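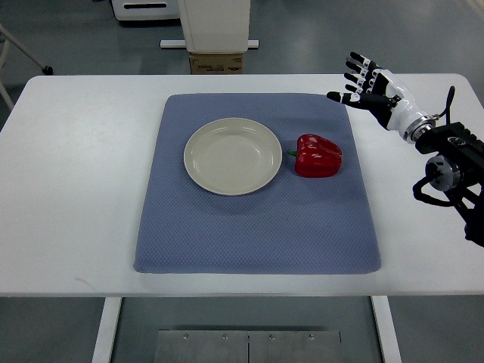 Category: Robotics / Manipulation

Wednesday, May 11, 2022 — Riltbridge has extended its remote-demonstration program to five-finger hands, the company said. Operators at its Gerkstead site wear a tracked glove and drive the arm and hand directly, while joint positions and camera views are logged for training.

The first task in the set is placing a single item of produce, such as a red bell pepper, on a shallow round plate. Riltbridge plans to record 300 demonstrations of it, each starting with the hand open and clear of the object. The plate and the item are shifted on the mat between runs so that the learned policy does not depend on one fixed layout.

Earlier work with a two-jaw gripper used 67 demonstrations per task. The company said a multi-finger hand needs more, as operators close the thumb and fingers in different orders and the recordings vary accordingly. Runs in which the item is dropped are kept but labeled separately.

A second station is being fitted out at Ashworth, using the same glove and the same logging software. Riltbridge expects to hold 1,000 recordings across all tasks by November. No decision has been made on releasing the data outside the company.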